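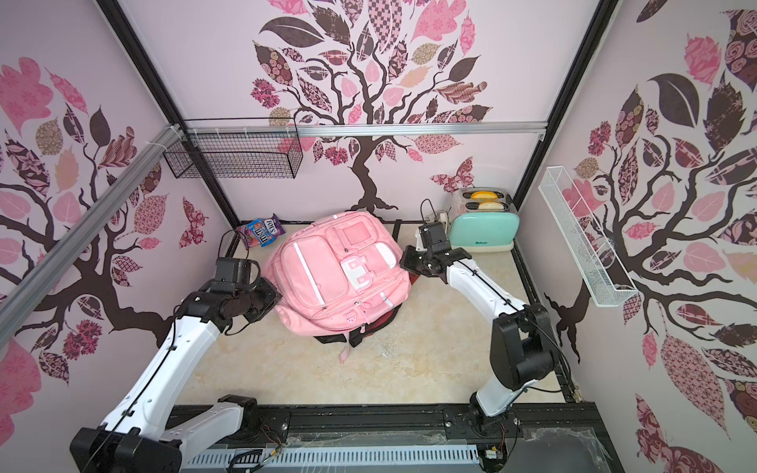
Mornings go wrong over bags more than breakfast, according to one parent who wrote in after our first piece on school-day routines. Toast can be eaten in the car. A backpack that won't shut can't be sorted out at the gate.

We took that to the woman who runs the bag repair counter at Dadden, on the Grestmont road. She has been mending school bags for eight years and asked us to leave her name out. "People know where the shop is," she said.

Most of her work comes in June, when families decide whether a bag will do another year. She would like to see them sooner. "A seam with a small gap is five minutes on the machine. Leave it a term and I'm cutting a patch."

Small children's bags

For the youngest ones she looks at the padded straps first. Dirt and lint settle along the stitching, and she goes over the seams with a dry toothbrush before she uses any water. "Do the folds as well. Parents wipe the front and think they've cleaned it."

Buckles are the other thing. A white plastic one shows the grime but it comes up well with washing-up liquid. She charges 50p for a replacement if she has the size in the drawer, and says most don't need it.
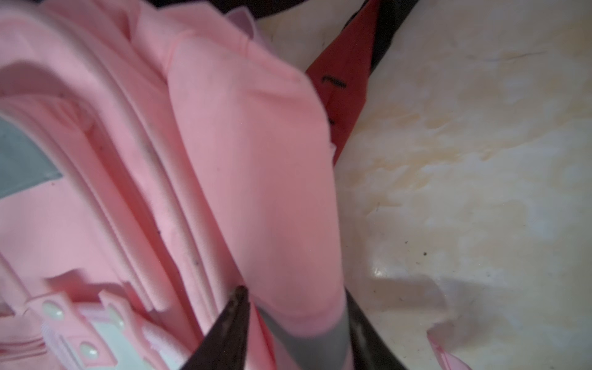

Bags for older children

By secondary school the bags are bigger and the trouble moves to the zips. She tells customers to look at the slider before they blame the teeth. "If the zip opens up behind the slider, the slider's worn. That's the cheap part."

She likes a fabric loop on the pull, as it is easier to get hold of in gloves and can be replaced with a bit of cord. Dark red and black bags hide marks, so she turns them to the window and runs a thumb down the long seams.

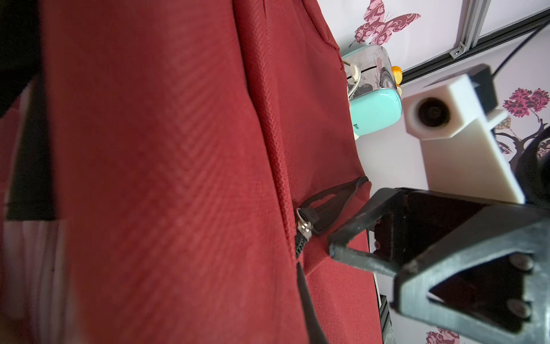 What to bring in

Empty the bag, she said, including the small pocket. She has found sweets in there more often than pencils. The counter is open until five, and repairs left before noon are normally ready the next day.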